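**Parallel living**, also called *side-by-side time*, is a term used in relationship writing for periods in which two partners share a home or a room while each attends to a separate activity. It is distinguished from joint leisure, in which partners take part in the same activity, and from solitude, in which one partner is absent.

## Origin of the term

The expression was popularized by the counselor Fiona Paterson in a column for the quarterly *Ullora*. Paterson wrote for couples who had recently moved in together and who read a quiet evening as a sign of lost interest. Her first column on the subject ran to 1000 words and was later expanded into a short handbook published by Nodov.

## Practice

Paterson's handbook recommends that partners state in advance whether an evening is shared or parallel. It suggests a period of no more than two hours, after which the partners eat, talk or go out together. Reading, mending, letter writing and household chores are given as suitable activities. Television is excluded, as it tends to draw in both people.

The Flellari workshops, led by Lilian Okoth, adapted the method for couples in long marriages. Participants keep a diary for six weeks and compare entries in the seventh.
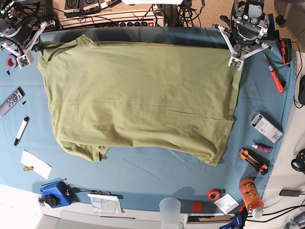
Okoth's version places greater weight on greetings and departures. Each partner is asked to acknowledge the other on entering a room, even briefly, and to say when they are leaving it.

## Criticism

Some counselors have objected that the practice may allow couples to postpone difficult conversations. Paterson addressed this point in the second edition of the handbook, which advises against parallel evenings during an unresolved argument.

## See also

- Attachment in adults
- Division of household labor
- Quality time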